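Home Projects Gallery Shopping Notes Contact
Search this site Go

Gallery: The Kitchen Corner, and What We Are Buying for It

February 2, 2021

Welcome back to the Vister gallery page! Readers have been writing in all winter to ask what a two-arm kitchen setup costs and what we would buy first if we had to start over. I love this question. I could talk about it all day, and Mercedes Chambi, who shares the bench with me, will tell you that I have. So the gallery has more writing than usual this time, and it is mostly about money, lead times and cables.

A little background for anyone new. We work on household jobs with a pair of robot arms: opening things, picking things up, putting them away. The refrigerator work is my favorite by a mile. A fridge has a door that swings out into your space, shelves at awkward heights, and a cramped opening that two arms have to share. If you want to find out what your equipment budget forgot, point it at a fridge.

The arms

We have two, and I would buy them as a pair again without thinking twice. We started our planning with a spreadsheet that had one arm in the first year and a second arm "when funds allow," and I am so glad Pascual Urrutia talked us out of it. Every mount, every cable run and every bit of software would have been done once and then torn up. Pairs also come with matched firmware if you order them together, or at least ours did from Nostance, and that saved us an ugly week.

Ask for the reach figure with the gripper attached. The brochure number is usually for the bare arm. And ask how the arm behaves at the edge of its reach, where it gets slow and sulky, since a deep shelf will put you there constantly. We drew the swing of the door on paper first, then drew the arms over it, then erased a lot.

The grippers

Budget for spares. I'll say it again in a bigger voice: BUDGET FOR SPARES! Pads wear, fingers get knocked, little screws wander off to wherever little screws go. Our Fusa finger set was $246, and I wish we had put a second one on the same order, because the shipping alone would have paid for lunch.

Padded fingers are the ones I reach for with household stuff. Shiny things, crinkly packets, anything with tape on it: they all behave differently, and no spec sheet is going to warn you about that. Before you choose a gripper, fill a bag with the real things you want picked up and take it to the demo. Soledad Jaramillo carried a grocery bag into the Tapsell showroom and got a far better answer than I had gotten from a month of emails. (They were very good sports about it.)

Check the opening width too, and measure your fattest item. Then measure it again lying down.

Cables

This line was missing from our first budget altogether. I had arms, grippers, computer, stands. What I didn't have was anything for the cables, the clips, the longer cables that replaced the first cables, and the strain relief that we should have had from the start. They loop, they sag, they hang in the one place you wanted an elbow to go. If you are planning a setup that reaches into a cabinet or a fridge, leave room for cable loops in your drawings as well as for the arms.

Jade Melnyk's advice, which I have now stolen: buy one length up for anything that crosses a moving joint, and buy the exact length for anything that doesn't. Label both ends on the day they arrive. You will not do it later.

Stands and floor

Hard floors are lovely for rolling a base around and less lovely for keeping it where you put it. We spent more on locking casters than I expected and have never regretted a cent. If your room has tile, roll something heavy over the joints before you commit to small wheels. Small wheels find every gap.

Height is the other one. Many people plan the arm mount around a tabletop and then discover the appliance they care about is sitting on a stand of its own. Ours sits up on a reddish-orange one. Measure from the floor to the lowest shelf you want to reach, with the appliance standing exactly where it will stand for the work.

The computer and everything else with a plug

I'm going to be quick here, as prices change so fast. We set a ceiling of $1,199 for the machine on the bench and stuck to it, and it has been plenty for what we do. Put the money you save into storage. Also outlets! Walk the room with a notebook and write down everything that needs power, including the lamp and the charger for your own phone, and see how many sockets you are short. We were short.

The props

Please, please use old appliances. A brand-new refrigerator costs real money, and you will be nervous near it, and nervous people write timid test plans. An old one with its scuffs and tired shelves is closer to what's in most homes anyway. Ask around before you pay for anything. Check that the door swings freely all the way, and that the seal isn't so strong that it drags the whole cabinet along.

You'll also want clutter. I know it sounds odd to plan for clutter, but a bare room is a poor stand-in for a lived-in one. A chair with a cloth thrown over it costs next to nothing and makes a room feel like somebody's house.

Time is a line in the budget

Our plan gave setup 80 hours of people time, and it went over. Sheldon Hawthorne had warned us in November that the unpacking, mounting and calibrating would eat more than the programming, and he was right. If you are writing a proposal, give the hours a column of their own next to the dollars, and have whoever is paying look at both. It makes for a much friendlier conversation in the spring.

Calibration deserves its own mention. With two arms you are calibrating each of them and then the pair to one another, and you'll do it again whenever the base gets bumped. It will get bumped. We marked the floor with tape so that the base could go back to the same spot, and the tape was hands down the best value on the whole list.

What I would order first

Arms as a pair, one gripper type with spares, a proper base with locking casters, and every cable you think you need plus the ones you don't. Get those in the room. Live with them for a bit before you buy sensors or fancy finger shapes. We had a long wish list in the beginning, and half of it dropped off by itself once we had spent some time with the hardware and a fridge door.

The other half is still on the list, of course. Mercedes wants a wrist camera with a wider view. Pascual wants quick-change grippers, and after watching him swap fingers with a tiny hex key I can't really argue. I want a cart with drawers, which isn't thrilling to anyone except me, but think of where all those clips could live!

On getting quotes

Send the same one-page description to every vendor and ask for the price with cables, mounting plate, gripper adapter and shipping listed separately. Some quotes look wonderful until you notice the adapter isn't in there. Ask how long replacement parts take, too, and ask for that in writing. Tapsell answered every line, and it made comparing so much easier that I've kept their quote as the form I send to everybody else.

If you can, visit a working setup before you sign. Bring a tape measure. Look at the work up close, with both arms in front of an open door and something held in one gripper, and then ask the people who run it what they'd leave out next time.

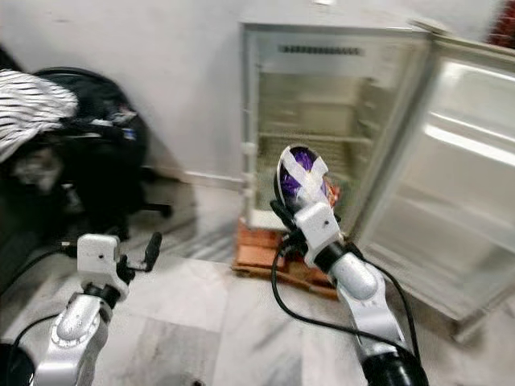 Their answer will be worth more than the brochure, and in my experience they're delighted to be asked. I certainly am, so keep the letters coming, and tell me what's on your own list. I'd especially love to hear from anyone who has found a cable clip that stays put on a round link.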